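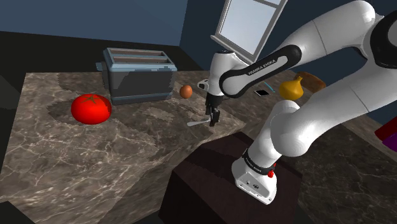
Figure 1. Simulated robot arm at a stone worktop with a toaster, a tomato, an egg and a spoon.

Filed under: Student projects | Public law and access to information

Asking for the records: how four public bodies handled the same request

Background

Our project looked at how local public bodies answer requests for information. The law gives anyone the right to ask for recorded information, and the body has to reply within a set time. We wanted to see what that means in practice for a person with no legal training who sends a plain request by email.

We chose four bodies: the district councils of Aditz and Winitz, the Hemmin harbour board and the Westgate parks trust. They differ in size. Aditz has a full-time information officer, while at Hemmin the work is shared between two people in the general office.

Method

Each body received the same request, sent in May at nine in the morning. It had three parts:

- the written policy on keeping and deleting staff emails
- a list of contracts worth more than 4000 pounds signed in the last financial year
- the number of information requests received in that year, and how many were refused in full or in part

We did not say the request was for a student project. The law does not ask for a reason and we did not want to influence the answer. If a body wrote back with a question, we replied the same day.

We recorded the date of the first reply, the date of the final reply, the format of the documents, any exemption used, and whether the reply explained how to ask for a review.

Results

Aditz sent everything in one reply, inside the time limit. The contracts list was a spreadsheet that could be sorted and searched. One supplier name was removed and the letter gave the section of the law relied on, with a short account of the public interest test.

Winitz answered the first and third parts on time. For the second part it said the cost of finding the contracts would be over the limit. We asked how the estimate had been made and were told that 1000 paper files would need to be opened by hand. We then narrowed the request to a single department and received 6 contracts as scanned pages. The scans could not be searched.

Hemmin was late. The first reply was an acknowledgement and the final reply came 5 working days after the deadline, with an apology. The content was complete. There was no mention of the right to a review, so we had to look that up ourselves.

Westgate said at first that it was not covered by the law. We pointed to its founding document, which says the trust is wholly owned by a public authority. It accepted this at internal review and sent the email policy and the request figures. It holds no contracts above our threshold.

Discussion

The cost limit was the hardest point for us. A requester cannot see the filing system, so it is difficult to challenge an estimate. Winitz did give useful advice once we asked, but the duty to advise and assist should have been met in the first letter.

The Westgate reply raises a different problem. Someone who did not know about ownership rules would probably have stopped there. We found the founding document only after searching the company register, which took most of an afternoon.

Format also mattered more than we expected when we planned the project. Typing the Winitz scans into a table took longer than reading the whole Aditz reply.

Limits of the work

Four bodies is a small sample and we sent only one request to each. The results describe how those requests were handled and cannot be used to rank the bodies. We also did not take the Winitz refusal to review, so we do not know whether the estimate would have stood.

Further work

A later group could send a second request on a different subject to the same bodies, and ask each for its internal guidance on cost estimates. Our request text and the log of replies are in Appendix A.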